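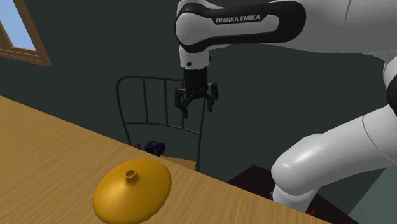 Cleltodville Community Help
Category: Home, Workshop and Technology
Status: Open to further answers

Can a robot arm take over routine kitchen and workshop chores yet?

Submitted by Annelore Ehlers

I am writing on behalf of the Harms Street Residents' Association, which operates a shared kitchen and a small repair workshop on the ground floor of our building. Both are used by residents of all ages, and the workshop also accepts minor repair work from two businesses on the street.

At our last general meeting, a member proposed that the association purchase or lease a robot arm. The intention is that it would put away cookware in the kitchen during the evening and carry out simple assembly and sorting in the workshop during the day. The member had received a quotation from a supplier called Prender for a used arm with a two-finger gripper. The quotation was for $4,000, excluding the table mount and any programming.

The board has asked me to collect outside opinions before the matter is put to a vote in July. The tasks under consideration are as follows:

Placing lids on pots and storage jars, and taking them off again
Returning mugs and small items to a shelf
Loosening and tightening nuts on clamps and small fixtures
Sorting pegs, bolts and similar parts into trays
Wiping down the table at the end of the day

I would be grateful for answers to three questions. First, which of these tasks can be done by a machine today without a trained person standing beside it? Second, are the demonstrations one finds online a fair guide to what we should expect? Third, is there any reason to act now, or would the association be better served by waiting?

Please note that we have no engineers among our members. One resident, Mr. Hanrahan, is a retired machinist and has offered to help with upkeep, but he has not worked with equipment of this type.

Answers (3)

Answer 1
Submitted by Heike Lindemann
Marked as helpful by the person who asked

I supervised the packing and light assembly section of a manufacturer for many years and was responsible for the introduction of four robot cells. I now advise small workshops on equipment purchases. I have no connection with Prender and cannot comment on their quotation beyond the general remarks below.

The short reply to your first question is that none of the five tasks can be handed over in the way your member appears to have in mind. Several of them can be done by a machine under conditions that a shared kitchen or an open workshop will not normally provide.

An arm is good at repeating a movement. If a part is always in the same position and always the same size, the arm will pick it up all day. In our section, every tray was held in place by stops, and each cell handled one product at a time. When the product changed, a technician was needed for half a shift. The purchase price of the arm was the smallest of the three large items in the budget. The other two were fixtures and labor for setup.

Your kitchen will have none of this. Residents will leave a lid leaning against something, or upside down, or in the sink. A person sees this and adjusts without thinking about it. For a machine, each of those positions has to be recognized, a place to grip has to be chosen, and the motion has to be planned so that the arm does not strike a chair on the way. Each step can be done. All of them together, in a room that changes every hour, is still the subject of research and of quite expensive products.

I will take your tasks in turn.

Lids. A lid with a central knob is among the easier household objects, as the knob offers something definite to hold. Lifting the lid is easier than replacing it. Placing it on a pot requires it to be level and centered, and a round knob allows the lid to swing in the grip. Lids with a flat tab, a clip or a screw thread should be treated as separate tasks, each needing its own preparation.

Mugs and small items. Moving one known mug from one known place to another is practical. Clearing a mixed shelf is not, in my opinion, at your budget. Items standing behind other items are a particular difficulty, and so are furniture legs and chair backs that come between the arm and the object.

Sorting. This is the most promising item on your list, provided that the parts are delivered to the arm one at a time. Parts in a heap are a different matter. Long thin parts roll, and they come to rest at every possible angle. Please ask any supplier to demonstrate with your own parts, poured out by you.

Wiping. A machine can move a cloth over a table. Whether the table is then clean is a separate question, and someone has to check. I would remove this item from the proposal.

Nuts and clamps deserve more space, and I have placed them last for that reason. People assume that turning a nut is simple because it is simple for a hand with a wrench. A two-finger gripper must first come down square on the flats. If the block underneath is free to move, the block turns together with the nut and nothing is achieved. A person holds the block with the other hand. A single arm has no other hand, so the block must be held in a vise or a fixture, and somebody must put it there. In many cases, the person who loads the fixture could have turned the nut in the same time.

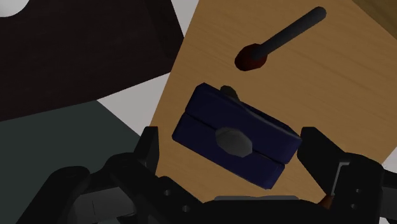

Costs you should ask about

The following items are commonly missing from a first quotation - please request each of them in writing:

The mount, and any reinforcement of the table or floor
Guarding, or a safety assessment stating that guarding is not required
Replacement fingers and finger pads for the gripper
Programming, priced by the day, with an estimate of the number of days
Training for at least two of your members
Insurance, which in a building open to residents may decide the matter alone

As to your second question, demonstrations are generally truthful about what they show. They are of less use as a guide to what happens on the attempts that are not shown. Ask the supplier for 125 consecutive attempts at one task, with the starting position changed each time, and ask to see the failures as well as the successes. A serious supplier will not be offended. Also note whether a demonstration was made in simulation or on a physical machine. Simulation is a proper and widely used method of development, but contact between parts, slipping and friction are the areas in which a simulated result most needs to be confirmed on real equipment.

My recommendation is to vote against the purchase in July and to review the question in two years.

Comment by Annelore Ehlers: Thank you. This is considerably more than I had hoped for. May I circulate your answer to the board with your name attached?

Comment by Heike Lindemann: You may. Please circulate it in full, including the paragraph on sorting, so that it is not read as a refusal of everything.

Answer 2
Submitted by Gisela Reinholz

In our household we have had a robot vacuum cleaner for several years and are satisfied with it. It does become stuck under the sideboard. I would expect an arm to be much the same once one is used to it, and I would encourage the association to go ahead if the funds are available. Younger residents may be interested in it as well.

I do not know about nuts and clamps.

Comment by Pádraig Hanrahan: I am the retired machinist referred to in the question. With respect, a vacuum cleaner may bump into a sideboard without consequence. An arm fixed to a table in a room where children eat their supper is another thing altogether. I remain willing to help with upkeep, but I should not like to be the person responsible for switching it on.

Answer 3
Submitted by Haruna Kubo

I largely agree with the first answer but would reach a somewhat different conclusion with regard to the workshop.

I coordinate evening courses at the Gesance training center, where an arm with a two-finger gripper has been in use for teaching. Our learners program it to carry out short tasks with pegs, blocks and lids. It has been a worthwhile purchase for us because learning to program the arm is the purpose of the course. We do not depend on it to get any work done. If your association were to regard the arm as teaching equipment, with any finished chores as a bonus, the proposal would look more reasonable.

Three practical points from our own use:

The choice of fingers matters more than the choice of arm. With the fingers originally supplied, our learners could pick up a square block reliably and a smooth round peg only some of the time. Softer pads improved this. We spent $600 on pads and spare fingers in the first year and had not budgeted for it.

A peg lying flat on a table is harder than a peg standing in a hole. The fingers must close very near the surface without touching it, and a peg with one end thicker than the other tends to pivot when gripped near the thin end. We ask learners to begin with the thicker end.

Light in the room affects any camera-based system. A task that was set up in the morning may need to be adjusted when the sun reaches the window. We keep the blinds down.

On the third question, I see no reason for urgency. Used arms come onto the market regularly. An alternative would be to enroll two or three members in a course first - not necessarily ours - and to let them report back before any money is committed.

Comment by Annelore Ehlers: The suggestion of a course had not been raised at the meeting and I will put it on the agenda. Could you say whether prior knowledge of programming is required?

Comment by Haruna Kubo: It is not required for the introductory level. Learners should be comfortable using a computer. The second level does assume some experience, and most people repeat parts of the first before moving on.

Comment by Pádraig Hanrahan: I would attend, if the evening does not clash with the workshop rota.

Last activity on this page: Apr 21, 2026

Related questions
Who is liable for damage caused by shared equipment in a residents' workshop?
Which small vise is suitable for a folding table?
How should used finger pads be disposed of?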